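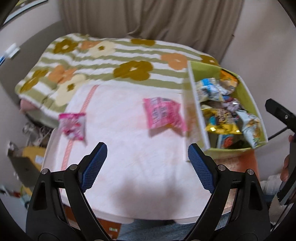

Two snack packets on a white tablecloth with a woven salmon-pink stripe.

A tablecloth is a piece of cloth laid over a table, either to protect the surface or as decoration. Most are woven from cotton, linen, polyester or a blend of these. Coated cloths, which can be wiped clean, are usually classed separately as oilcloth or table covering.

Sizing

The size of a tablecloth is given by the table dimensions plus the drop, the length of cloth that hangs below the edge on each side. A drop of 20 to 25 cm is usual for everyday meals. Formal settings use a longer drop, and banqueting cloths may reach the floor. For a round table the diameter of the cloth equals that of the table plus twice the drop.

Construction

Plain weave is the most common structure for household cloths. Damask, in which the pattern is formed by contrasting warp-faced and weft-faced areas, is heavier and drapes more evenly. Coloured stripes may be printed, embroidered or woven in. A woven stripe is made with dyed yarn, and in most cases shows on both faces of the cloth. Edges are finished with a plain hem, a mitred hem or a fringe.

Weight is stated in grams per square metre. The Estico catalogue lists its standard cotton cloth at 216 g — a medium weight, suited to regular washing.

Production in Latovdale

Table linen was the main product of the Latovdale mills. The largest of these, Hellwig, ran 571 looms at its peak and sold striped cloths under the name Flullen. The Flullen pattern had a single narrow stripe set in from each long side. Weaving has ceased in the valley, but the name is still used locally for any white cloth with a coloured border.

Care

Cotton and linen cloths shrink at the first wash, and makers normally cut them oversize to allow for this. Creases are removed most easily by ironing while the cloth is damp. Starch gives a stiffer finish but weakens folds if the cloth is stored for long periods — rolling is preferred for older pieces.

See also: Damask; Napkin; Oilcloth; Table runner

Last edited October 29, 2025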